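Chapter 4
Grasp Planning, or Where to Put Two Fingers

Every planner in this book can find a path from here to there. Deciding where "there" is causes most of the grief. A grasp planner takes a rough idea of an object and proposes a pose for the gripper. Bolus, the small planner we build in this chapter, proposes 1000 of them and then spends most of its time being rude about its own suggestions.

We begin with one object in one bin. A red and black tool lies on a white floor, near a wall, with the arm's shadow spread across the same floor. Students usually call this case easy until they run it.

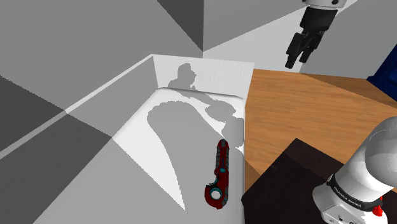

Why sample so many grasps if the robot will use only one?
Most samples fail a cheap test, such as hitting a wall or closing on air, and a large batch leaves enough survivors to rank.

Section 4.1 writes the sampler. Section 4.2 adds collision checks, which on a bad day throw out all but 80 candidates. Readers who skipped the chapter on coordinate transforms should go back now, while their gripper still points down.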